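Two arms, one table: how do we stop our brick sorter fumbling when colours are close together?

Posted in School and club projects
Viewed 2602 times
3 replies

Hello all! I help run the after-school robotics club at Skudach and we have a two-arm sorting project on the go. The task is dead simple on paper: toy bricks get tipped out on the table, the arms pick them up and put each one in the tray for its colour. We've entered it for the Hsiao challenge in June, where you get 7 minutes and a fresh spill of bricks that you haven't seen before.

Single bricks out in the open are fine. The kids cheer every time, and so do I. Where it falls apart is when two bricks of different colours are touching. The arm goes down between them, gets one finger on each, and either lifts both or shoves them off across the table. We've been teaching it by demonstration (someone drives the arms by hand, the program learns from the recordings) and we have 589 recordings so far, which felt like loads until I read what other people have.

Things I'd love to know:

Do we need more recordings or different ones?
Is it worth having both arms picking at once, or should one of them wait?
Would you mix the colours up from the start with a new group, or begin with just the one colour?

We're using the Skorkeck fingers that came with the kit, and the training side is done in Evow on an old gaming PC. Budget is whatever is left in the biscuit tin.

– brickhall

Reply from Wubit Feyisa
Marked as helpful by brickhall

Oh this is a lovely project, and you're so much closer than you think! My sixth-formers did nearly the same job last year, and we got stuck at exactly the same place.

Different recordings, definitely. When we went back through ours we found that whoever was tipping the bricks out had been spreading them nicely by hand before pressing record. Every single one! So the arms had been brought up on tidy tables and had never met a pair of bricks leaning on each other. We made a rule that you tip, you take your hands away, and what you get is what you get. Then we did a whole set of nothing but awkward pairs: end to end, side by side, one propped on the corner of another. It was slow going and there was a fair bit of groaning, but the change was easy to see after one retrain.

The other thing is your cameras. Watch the recordings from the wrist camera as well as the one that looks at the whole table, and ask the students to say out loud which brick they'd go for using only that view. If they can't tell, I wouldn't expect the program to manage it either. We had one wrist camera tilted so far forward that it saw plenty of table and hardly any fingertip. We moved it back a touch and threw away the old recordings from that side (sob).

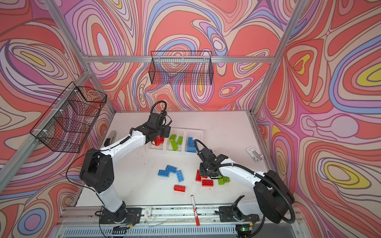
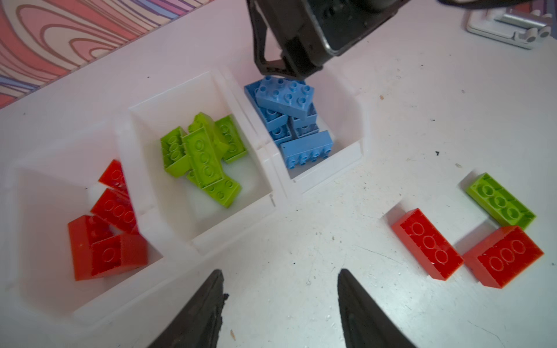 Pick order matters more than I expected. Our first lot of drivers went for whatever was nearest, and they all had different habits, so the program learned a sort of mush. Now we agree it before a session: loners first, then anything in a pair, and for a pair you take the brick with the most clear space round it. With a huddle like the two reds and the green lying out to the right of the bins in the wrist view, I'd ask the driver to come at the green from its far side, well clear of the red, and lift straight up before turning towards the trays. Doing it the same way every time is dull to drive, so swap drivers often. We change over every 11 recordings and keep a tally on the whiteboard.

On both arms at once – yes, but later. Ours started with the left arm working and the right one parked, then the other way round, and only after that did we let them share. When they do share, the back of the table is where the trouble is, because everybody wants the trays. We taught the second arm to hang back over the bricks while the first one is dropping off. It looks terribly polite. I still get a kick out of watching it.

As for new groups, mix the colours from day one. We tried a reds-only week and it was very good for confidence, but the program got the idea that everything goes in the red tray and it took ages to talk it out of it.

Happy to share our session sheet if you want it. It's a scruffy one-pager with boxes for driver, bricks used, which arm, and "anything odd". The last box is the one we look at most.

Reply from tinribs

check your fingers first. if they've gone shiny or frayed they grip differently from how they did when you recorded. new pads are cheap. also wipe the table, dust on the bricks makes them slide

never used evow so can't help with that bit

Reply from oldmarlow

I agree with most of what Wubit says but I'd argue with the order. Before you record anything new, spend one session just testing. Put out the same pair of bricks ten times in the same spot, let the arm have a go, and write down what it does. Then turn the pair a quarter turn and do it again. Our lot found that it coped with touching bricks perfectly well if the join ran one way and was hopeless if it ran the other. That meant we only had one sort of recording to make, and we were finished in two evenings.

Teenagers like this part too, surprisingly. It's like a penalty shoot-out. One of ours drew up a league table of brick positions and it's still on the wall.

One small question for brickhall: does your program let go and try again if it lifts two together? Ours didn't because we'd always deleted the takes where the driver made a mess of it. We started keeping the ones where they made a mess and then put it right. A double lift, back down on the table, nudge apart, pick again. For a 7 minute run I'd want plenty of those, as you're bound to get at least one double on the day.

Comment from brickhall

Thank you, thank you! Read all this out to the club this afternoon and there was some very guilty laughing at the bit about spreading the bricks by hand. Guess what we've been doing.

We tried the quarter-turn test with a red and a blue and the difference was huge. With the join running left to right it got eight out of ten, and with the join pointing away from the arm it managed two. So we're making recordings of the bad way round first, and we're keeping the messy takes from now on.

tinribs, the pads on the left arm were in a right state, good shout. New ones ordered.

Wubit, yes please to the session sheet! Does the "which arm" box mean the arm that picks, or the arm being driven? We've got two people driving at the moment, one per arm, and I can see that getting muddled.

Comment from Wubit Feyisa

The arm that picks. If both pick, put both and write the order, so "L then R". I'll scan it tonight – there's tea on the original but you can read it.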